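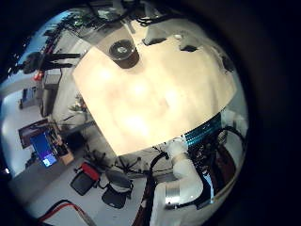
Clearing the big table

I have been putting this off since December. The cream table had turned into the place where everything landed: mail, batteries, tape, two chargers that don't fit anything I own, and a box from Homasa that I never got around to returning. Last weekend I finally cleared it.

The rule was simple. Everything came off onto the floor, and only things I use every day could go back. That left the dark brown container and a few small dark things along the far edge. I haven't decided about those yet. The rest went into the gray unit on the window side of the room, or into the trash.

Sorting took most of the morning. I filled 4 grocery bags with paper, mostly manuals and old receipts. The oldest manual was for a Zillent desk fan I gave away two apartments ago. I kept the warranty card for the Pruris lamp because it is still good until spring.

Then I cleaned the top. A light color shows everything, and the lower half still has some faint pinkish-brown smudges on it. I tried dish soap first, then baking soda on a damp cloth, about ten minutes each. I may try again with something stronger, but I don't want to dull the finish, so I'll test it on the underside first.

I also measured the top for a cover. The one I liked at Chettiar was 80 dollars, and it only comes in white or dark green. I'm not sure I want to pay that much to hide a few marks. A plain cotton one would do, and I could wash it.

The cables are the next job. There are black ones up past the far edge and more below the front edge, and I want to label them before I move any. I bought a pack of 6 cloth ties, which won't be enough.

If you have gotten pinkish marks off a light tabletop, leave a comment and tell me what you used. I'm going to do the shelves after that, probably one a week.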